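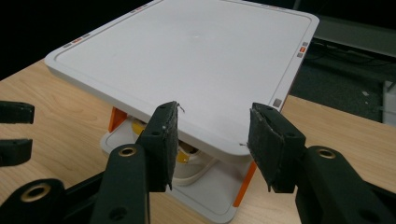

Goddale handheld gripper kit: notes after two months

May 28, 2024

I bought the Goddale kit in March, after deciding that teleoperating an arm for every demonstration was costing me too much time. The kit is a hand-held parallel gripper with a camera mount, a set of printed linkages, foam finger pads and a calibration board. You carry the tool around, do the task by hand, and the software turns the recording into a trajectory for the arm. I run it against a Baloyi desktop arm with the matching end effector.

Assembly

The manual gives 5 hours. It took me two evenings, most of it spent on the linkage. The bars are black plastic with brass-colored rings in the pivot holes, and on my set one ring went in slightly crooked and had to be pressed out and reseated. The finger travel was stiff until I backed off the pivot screws by a quarter turn. The manual says to tighten them fully. Don't.

Everything else went together as documented. The mount has one correct orientation and is keyed for it. The calibration board is printed on heavy card and will warp if you leave it in a warm room, so I glued mine to a piece of glass.

Pads

The pads are the weak point. They are rectangular black foam blocks stuck to the inner faces of the fingers, and they wear from the top edge down. Mine are frayed there on both sides and peeling a little, and they collect lint constantly. A strip of tape lifts most of the dust, though it also lifts foam if you are careless.

Grip on smooth plastic is still acceptable with worn pads. On anything glossy and thin I get slip in the last few millimeters of closing, which the recording shows as a small twitch. Goddale sells replacement pads in packs of 17, an odd number for a part that is always changed in pairs. Oditlow sells a silicone version with the same footprint. I have a set on order and will update this section.

Recording

More than 200 demonstrations so far, nearly all of them on a tabletop. Tracking holds up well on wood grain and badly on a plain white desk. Approach speed matters more than I expected. If I come in fast with the fingers open, the first part of the grasp is blurred and the export tool flags the clip. Slowing down for the last hand's width fixed this.

Flat, square objects with an overhanging top are harder than they look. The fingers have to stay level with the edge, and a small wrist roll puts one pad on the rim and the other under it. I now do three or four dry passes before recording on a new object.

Software

The export tool is called Fukau and runs from the command line. It works, but the error messages are poor. A clip longer than 4000 frames is dropped without a warning – check the output count against the input count every time. Version 2 is supposed to split long clips automatically.

Gripper width calibration drifts after the pads are changed, so redo it. The procedure is on the second-to-last page of the manual and missing from the index.

Would I buy it again

Yes, with spare pads in the same order. The linkage has developed no play that I can measure, and the trajectories replay on the arm with little cleanup. Next on the list is a left-hand grip, if the printed handle will take the mirrored file.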